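The cell at Fullero has two arms, one table and a logbook that Till Wiegand has been filling in since he took over its upkeep. It runs long shifts of handling trials, mostly household goods, and the setup has to hold still from one shift to the next or the recordings are of little use.

Wiegand starts with the table. He checks that it sits square inside its rails, then goes over the bolts on each bracket with a short wrench. An arm base that has shifted by a hair will show up later as a gripper that lands a little to one side. After that he sends both arms to their rest positions and reads the joint angles off the screen. If a joint is more than 5 tenths of a degree out, he calibrates it again.

The cables take more of his time. Every cable that crosses a moving joint is replaced after 700 hours, whether it looks worn or not. "They fail inside the jacket," he says. "You look at it and it's fine, and the wrist camera drops out when the elbow bends."
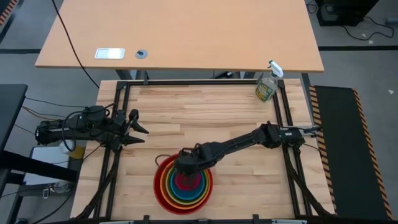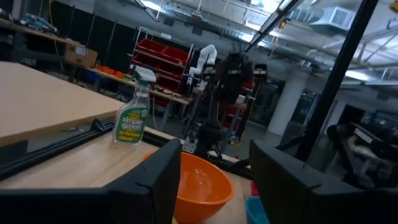
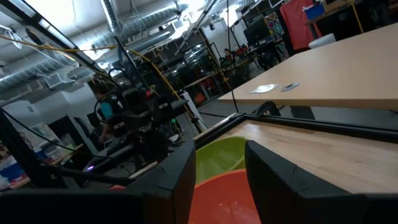

Once the arms are in order he turns to the fingers, the parts he knows best. Navickas, the shop that makes them, ships them in sets of 18, and Wiegand measures each one before it goes on. The tips wear first. Smooth plastic is hard on a gripper's settings, and a bowl is harder than most objects: the orange one gives the fingers only a curved wall and a rounded rim to work with. If the tips have lost their edge, the bowl turns as it is squeezed. He sets the grip force at 85 percent of what the motors allow and lowers it for anything thin.

Then come the wrist cameras. Each lens gets a dry cloth, and Wiegand opens the live view to see that both fingertips are in it. The control software, Jistar, stores a reference picture for each wrist, and he lays the live view over it. A camera that has been knocked gets loosened, turned and tightened again - a job of a few minutes when the screw is sound, and most of a morning when it has stripped.

The last big repair was in September, when a shoulder joint began to click. Wiegand swapped the gearbox for one from Ilitz and spent the next day calibrating. The old gearbox is still in his desk drawer. He plans to open it when the cell is down for its next cable change.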